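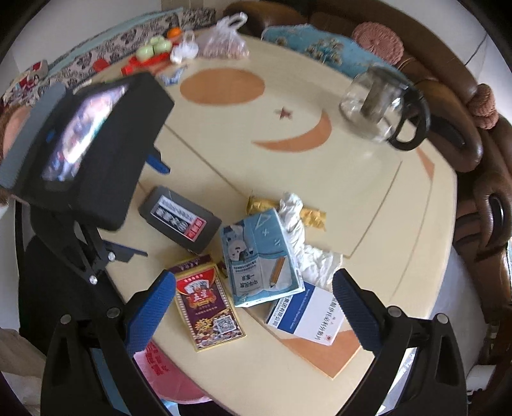
Cedham Reading Room: where we are as of October 29, 2022

Hello again from Cedham! You asked for a short update at the halfway point, so I'll try to keep it short (I know how I get).

The evening reading sessions started in September and they've gone better than I dared hope. We've had 237 visits so far, mostly from grown-ups who work days at the Bayram plant and want to get more comfortable reading forms, letters and the odd novel. We planned on seven people a night and we're often over that, so I've added a second hour on the busy evenings. That does mean more heating and more coffee, and you'll see both in the next expense sheet.

Books! We've spent just under half of the book money. Large print goes out the fastest, then cookbooks, then anything with a detective in it. The short easy-reader mysteries are so popular that I bought a second set, and I'd like to move a little money over from the audio line to buy a third. Would that be okay with you? The audio discs just sit there, poor things. Hardly anyone has a player anymore.

The van run out to Pletel is the part I'm less happy with. We promised a stop every other week and missed two of them when the van was in the shop. It's back now with a new alternator, and I've put both missed stops on the November schedule. Folks out there were very nice about it, nicer than I would have been.

Still to do: the shelves along the back wall, the sign out front (the town wants a smaller one, so we're redoing the drawing), and moving our checkout records into Disum. I've typed in six boxes of cards and there are plenty left.

Money-wise we have up to 2,000 dollars we may not need for rent this year, and I'd love to talk about putting it toward a spring session for teens. I'll call you about that once the Pletel stops are made up.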